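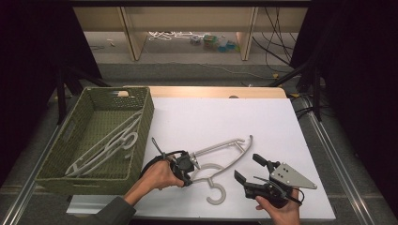 Hanger Sorting and Reuse: Notes from the Trevetard Open Day

By Nii Darko
18 July 2026

Trevetard opened its garment-handling hall at the Donby site to visitors for one morning. The hall takes in hangers returned by clothing stores and dry cleaners, sorts them by type, and sends the usable ones back out. I went to look at the plastic line, which was the smaller of the two on show.

Intake

Returned hangers arrive in lidded crates, mixed and usually tangled. Crates are weighed at the door and tipped onto a slatted chute. Wire hangers are pulled first and go to scrap metal. Padded and clamp types are set aside for a separate line that was not running. The remainder is one-piece molded plastic, mostly the open triangular pattern used for shirts and light knitwear. The crate on the scale when our group passed held 629 hangers by the printed tally.

Inspection

Inspection follows a fixed order: hook, neck, shoulders, bottom bar. The neck takes the load and is where most rejects are found. A hook that has opened past its gauge is rejected even if the body is sound, as it will slip off a standard rail. Hairline cracks at the shoulder are checked by flexing the arm once by hand. Our guide gave the current pass rate as 94 percent for gray stock and lower for clear, which yellows and goes brittle.

Sorting baskets

Passed hangers go into shallow baskets, one type per basket. The light gray plastic type goes into an olive-green rectangular basket with a tight woven texture and straight sides. A handle slot is cut through the short wall near the top edge. The basket stands on a white board laid over a light wooden table, and gray plastic is easy enough to pick out against both the board and the green weave.

Hangers are laid in flat and nested, arms pointing one way and hooks the other. Placed like this they lift out singly. If two are put in head to tail, the hooks catch and the pair comes up together. The low rim limits the stack to six, after which the basket is emptied into a carton.

Ginberg, the firm that supplies the cartons, had a table by the exit with two sizes. The narrower one holds the triangular hangers on edge with no divider. The wider one needs a card insert, and the sample insert had already bent at the fold.

Storage and dispatch

Cartons are stacked on the mezzanine, reached by a freight lift the staff call Arthur. It is slow, and the tour waited around 6 minutes for it. Labels show type, color and span, but not the date of inspection. I asked about this and was told a date field will be added in August.

Practical points

Closed shoes are required. Parking is behind the loading bay and fills early. The wire line is loud enough that the guide's remarks were lost for most of that section, and the printed handout does not cover it.

Contact the editor | Copyright 2026 | Back to top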